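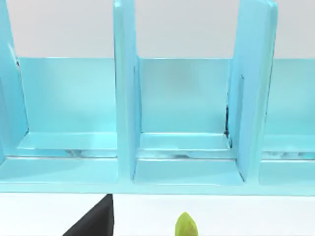

The blue shelf in the simulator, with the middle bay still waiting for something to go in it.

Sernthorpe packing room: our year with the arms

Hi, Reece Mapplebeck again, and welcome back to the gallery page! A few of you asked for more from the packing side after the August open evening, so I've put this one up with a bit more chat than usual. I've been on the floor at Sernthorpe for 16 years, most of them putting fruit and small grocery lines into display shelves by hand, and for the last while I've been learning to do it through a computer first (my kids think this is hilarious).

The one at the top is from the practice program we call Triton. It's a rendered shelf, pale blue and so glossy it looks like it came out of a cereal box, on a plain white table. You've got the black tip of the gripper down at the left and a little green thing near it that I'm calling a lime until someone corrects me. We try out a shelf layout in there before anyone moves a real one, and I've grown quite fond of it.

What I like is that I get a say now. The old way, a layout came down from the office at Vetden and we found out on the morning that the dividers were too close for a full hand, let alone a gripper. Now I sit beside the programmer for an hour or so and grumble, and the grumbling gets typed in. Those dividers are thick and they go up a long way, so my first question is always how the wrist is going to get in past them. Second question is the ledge along the bottom of each bay. Limes roll! Anyone who has stocked a citrus bay on a Saturday rate of pay knows where they roll to.

We had 18 people on the line when the first arm arrived and we have 18 now, which I put down to the orders going up as much as to anyone's kindness. The jobs have shifted, though. Less lifting, a lot more watching, and the watching makes you tired in a different place. My shoulder is much better. My eyes are worse, and I've asked for a proper break from the screens every couple of hours (we got it, after some back and forth).

Some of the crew miss the old rhythm and I get that. You could have a good yarn with your hands busy, and it's harder when you're keeping one eye on a monitor. We've moved the kettle closer to the stations, and that has helped more than I would have guessed.

Training on the program takes about 8 shifts before you're let near the Thibodeaux line on your own. I took longer. If you're coming over from dispatch and feeling nervous, come and sit with me at smoko and I'll show you the colour settings and how to swing the view round, because the first day I spent half the morning looking at the back of a wall.

Comments are open underneath, and if you've got a favourite layout from your own site, send it through and I'll try it with the limes.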